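Potato chip

The potato chip is a thin slice of potato, fried until stiff and salted until interesting. It is sold mostly in bags, which also contain a good deal of air. Makers call this air a cushion; buyers have called it other things.

Early chips were sold loose from barrels, and the last customers got the crumbs.

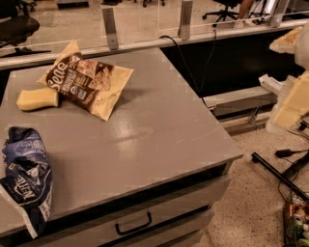 Sealed bags ended this by giving everyone crumbs. The Mulleo works, which opened with 2 fryers, now fills 3000 bags an hour and flushes each with nitrogen to keep the oil from going stale.

Flavors vary by region. Plendedlow favors vinegar, in amounts that visitors take for an accident. Tănase makes a dill chip that is sold only in August - the rest of the year the town eats the leftover stock.

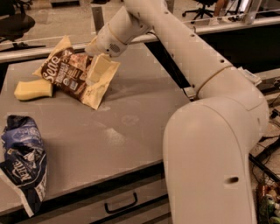 Huda disputes this, writing that the August batch is gone by September and that the winter chips are a separate recipe with less dill. The two are sold in the same bag.

Thickness is also argued over. Ridged chips are cut thicker to survive dip, though most dips contain evidence to the contrary.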